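Week 3 handout: Surface wear and what it tells you
Materials in Everyday Use, summer session
2022-08-03
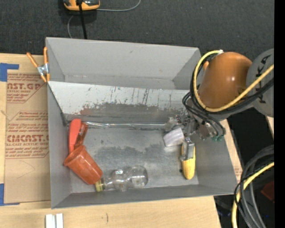
Okay, so last week we got through hardness, and I promised we'd get to the fun part, which for me is wear. I love wear. I once missed a train in Udholm looking at the stair treads in the station (they're limestone, and they dip in the middle like old spoons), and I'd do it again!

First, some vocabulary, and please do use it in your write-ups. Abrasion is when something hard drags across something softer and takes material away. Adhesive wear is when two surfaces stick for a moment and one pulls a bit off the other. Fatigue wear is slower – the surface gets loaded over and over until tiny cracks join up and a flake comes loose. Then there's corrosion, which is chemistry doing the work, often with abrasion helping along by scraping off the protective layer. Most real objects have two or three of these going on at once, so don't panic if your object won't fit in one box.

Now, direction. Scratches have a direction, and it's the first thing I want you to write down. If they all run the same way, then the thing that made them probably kept moving the same way. Think of a drawer runner. If they cross each other all over the place, you're more likely looking at cleaning, or at lots of small contacts from different angles, like the bottom of a sink.

Second, edges. A coating that has worn through slowly tends to thin out before it goes, so you get a soft border where you can feel hardly any step with a fingernail. A coating that chipped has a sharp border and a step you can catch. Paint on steel often does both on the same object. Try it on any old door in the building (the ones by the lab stairs are great).

Third, color, and this is where I see the most mistakes. People see a brown or red mark and write "rust" right away. Maybe! But it could be paint from something else, or dirt, or a stain from a drink. Put down the color you see, then list what it might be, then say how you'd check. A magnet and a damp white cloth will get you surprisingly far.

A bit about the numbers, for those who like numbers. The usual simple wear law says the volume you lose goes up with the load and with the sliding distance, and goes down with hardness. So if you double the load, you double the loss, at least until the surfaces get hot or the wear changes type. In the Naylor exercise you'll have a block that slides 200 mm per stroke for 720 strokes. Work out the total distance in meters before you touch anything else. Lots of people forget to convert and end up with a block that has vanished completely.

Reading: chapter 3 of the course pack, and the Orno case study on shop floors, starting on page 83. Skip the appendix, it's mostly tables. The Jinditz piece is optional, but it has a lovely section on door handles and I'd read it if I were you.

For next time, pick one object you use every day and draw its worn areas on a plain sheet. Pencil is fine. Mark the direction of any scratches with arrows, write down the border type for each patch, and leave your explanation off the drawing. We'll swap sheets in class and somebody else will try to explain yours. Keep the drawing afterward, as we come back to it in October for the coatings unit.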